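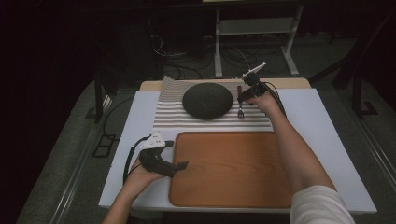
2022-10-02

Notebook, table tasks. Sunday, so the building was quiet and I had time to go through the handling rules properly. Most of this is for Ermelinda, who is turning my scraps into the written procedure, and for whoever is on the Juhl bench next.

Task today is the tray set: fork, striped mat, tray, dark round piece. Hand-held grippers, both hands, one operator. The September batch had 600 episodes on it and 94 were thrown out at review. I reread the reject notes over breakfast. Very few were dropped objects. Most were starts and finishes: operator already moving when recording began, or grippers whipped out of view the second the object was let go.

Rules as they stand after today:

1. Start still. Both grippers open and clear of every object. Hold for a slow breath, then go.

2. The tray starts empty. If a bit of lint or tape has found its way in, stop and clear it before recording.

3. Mat lies flat on the white board. It likes to lift along one edge. Press it down between episodes, never during.

4. Approach the fork from the handle end. Fingers go either side of the handle and close square to it. If the first close misses, open fully, back off and try again. Retries are allowed and stay in. Fishing about with half-closed fingers is a reject.

5. The idle hand stays in the work area. Don't park it in your lap, and don't lean on it.

6. Cables run back toward the operator and over the near side of the board. Check both before the first episode and again after any break. I had one work its way under my forearm this morning and it tugged the tracker on every reach. Lost over 40 minutes working out what the jitter was.
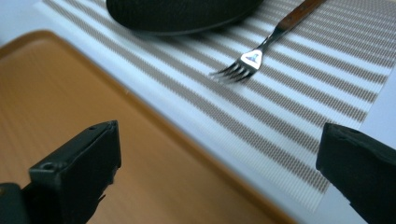 7. Finish still, same as the start. Let go, lift straight up, hold, then stop the recording.

8. Sleeves pushed up past the wrist. Watches and bracelets off.

On varying the layout: the old Brultus sheet says to move one object per episode. I'd like us to change that to moving anything on the mat, by any amount, as long as the fork can be reached without crossing arms. Moving one thing at a time gave us long runs that were nearly identical. Angle the fork differently as well. I keep setting it down the same way without thinking, so I've started using the number list taped inside the Favis cupboard to pick the angle for me.

Open questions for Ermelinda:

Does a sneeze count as a stop? I kept one (episode 3071) and flagged it. The grasp is fine but the left hand jumps.

Rule 4 and the Gavberg guideline don't agree. Theirs says to discard on a missed first grasp. I prefer ours and would keep it, but the procedure should say plainly which one applies so reviewers aren't guessing.

Do we want finger wear in the pre-check? I'd add a line: look at the tips under the desk lamp, swap the pair if either one has a chip or a loose screw, write the swap in the log.

To do: reprint the rule card in bigger type, new tape for the floor marks, recheck tracker mounts before the next session. The spare hex key is back in the top drawer, left side. Please leave it there.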